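Demonstration Operator, Household Tasks (part-time, fixed term)
Umwood Manipulation Group - Emer site
Reference: 655
Applications close: 11/30/20

Umwood is hiring operators to record task demonstrations for the Ardeleanu project, which trains manipulation policies on cabinets, drawers and small household goods. Operators perform each task by hand with a hand-held gripper, or by remote control of a bench arm. No programming is involved. The current data set holds 1,788 accepted demonstrations, and the next collection phase runs through May.

Duties

Perform assigned tasks with the hand-held gripper according to the written task card. Typical tasks: open and close a cabinet door, pull a drawer by its knob, place an item on a shelf, take a book from a row and put it back.

Reset the furniture and loose items to the start layout between takes. Start layouts are varied on purpose and are given on the card.

Mark each take as good, partial or failed in the session log. Failed takes are kept - please do not delete them.

Check before each session that the lens is clean, that the finger pads are seated, and that the markers at the base of both fingers are visible to the camera.

After training, operate the bench arm from the Skorkusitz remote console for up to 2 hours per shift.
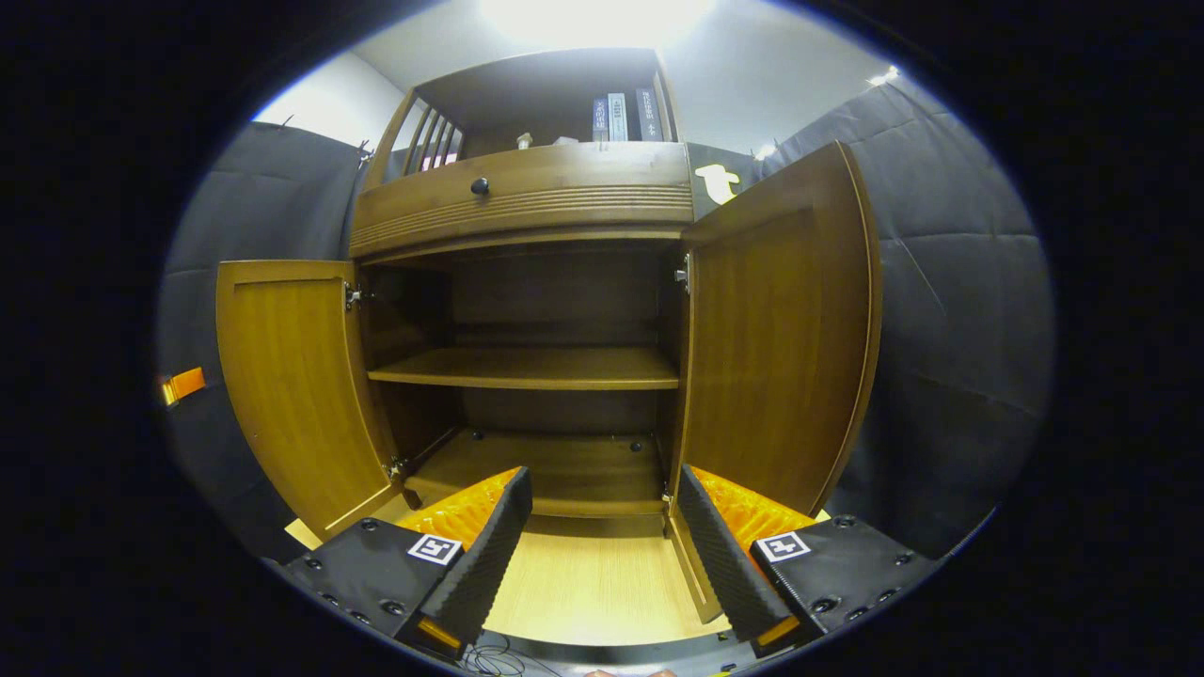
Cabinet station seen from the hand-held gripper. Both lower doors open, shelf and compartment floor clear.

Most shifts are spent at a furniture station like this one. The operator stands or kneels in front of the cabinet and moves the gripper at a steady, moderate speed. Quick wrist turns blur the video and cause tracking loss, so takes with sudden motion are usually rejected. Contact with the furniture should be firm enough to move the part and no firmer. The lower compartments require work close to the floor, and knee pads are supplied.

Requirements

Age 18 or over, with the right to work at the Emer site.
Able to hold and guide a hand tool with either hand for repeated short periods.
Able to kneel, stand and reach to shoulder height.
Normal or corrected vision.
Able to follow written instructions exactly, including ones that look repetitive.
Basic computer use: file names, spreadsheets, a web form.

Useful but not required

Experience in assembly, lab work, physical therapy, puppetry, camera operation or any other job with controlled hand motion. Prior use of a teleoperation console. Left-handed applicants are encouraged to apply, as left-handed takes are underrepresented in the current set.

Hours and pay

Shifts are four hours with a paid break. Operators work around 14 hours per week, scheduled one week ahead. Pay is hourly and includes the training period. The rate is stated in the offer letter and is the same for hand-held and remote work.

Recording and consent

The gripper camera records video during every take. An operator's hands may appear in the recordings. Audio is not recorded. Operators sign a consent form before the first session and may ask for a specific take to be withdrawn at any time before the data set is frozen.

How to apply

Submit the form on the Umwood careers page under the reference above. Attach a one-page resume and state which hand you write with. A cover letter is not needed. Selected applicants will be invited to a paid trial session at Emer, consisting of a short briefing, a practice period with the gripper and one set of recorded door and drawer tasks.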